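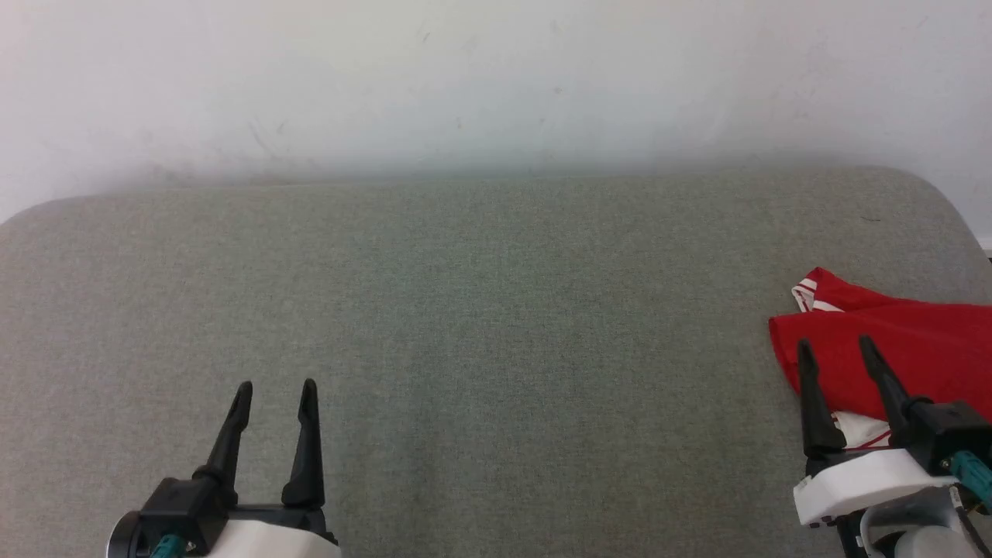
Foto: Mateja Krasniqi

Puf tapizado Nanstead, gris claro. Opinión después de un verano largo

813 visitas · 20 comentarios · Compartir

Voy rápido que tengo al crío a punto de despertarse. Lo compramos en septiembre para la habitación pequeña, la que hace de cuarto de invitados y de trastero y de todo. Pared blanca tirando a crudo, suelo feo, y hacía falta algo donde sentarse a ponerse los zapatos. Tienda: Pinungate, la web. Precio: 973 pesos no, ojalá - 53 euros con el cupón, envío aparte.

La tela. Lo mejor, de lejos. Gris jaspeado, con hilos más oscuros y otros medio verdosos mezclados, trama fina. En la web parecía gris liso de oficina y casi no lo pido. De cerca tiene mucho más gracia. No pica con pantalón corto, que era mi miedo.

El acolchado. Blandito arriba pero poco. Para sentarse un rato, bien. Para ver una peli entera, no. Mi cuñado Hrvoje durmió una siesta con las piernas encima y dice que perfecto, pero Hrvoje duerme en cualquier sitio.

Las esquinas redondeadas se agradecen muchísimo. Teníamos antes un banco de Teltel con cantos rectos y mis espinillas todavia se acuerdan. En un cuarto estrecho se nota una barbaridad.

Manchas: café con leche, dos veces. Paño húmedo, jabón neutro, sin frotar fuerte. Salió. La segunda tardó más y quedó un poco de cerco que se fue a los días. Rotulador no he probado ni quiero. Pelo de gato sí se engancha, rodillo y listo.

Lo que no me gusta:
La funda no se quita. Para mí fallo gordo, con niños más.
Pegado a la pared se va moviendo, sobre todo si te dejas caer. Le puse fieltros y peor, resbala. Ahora lleva unas gomas antideslizantes de ferretería y aguanta.
Las instrucciones venian solo en inglés y con un dibujo malísimo. Se monta en nada igualmente.

¿Comparado con el de Milošević que tiene mi madre? Aquel es más firme y la tela más gorda, pero cuesta el doble y pesa como un muerto. Si lo vas a usar a diario en el salón, mira ese. Para dormitorio o entrada me quedo con el Nanstead.

Nota: un 7. Con funda lavable le ponía un 9 sin pensarlo. El color más oscuro no lo he visto en persona, así que no me preguntéis por él.

Me gusta (53) · Compartir · 20 comentarios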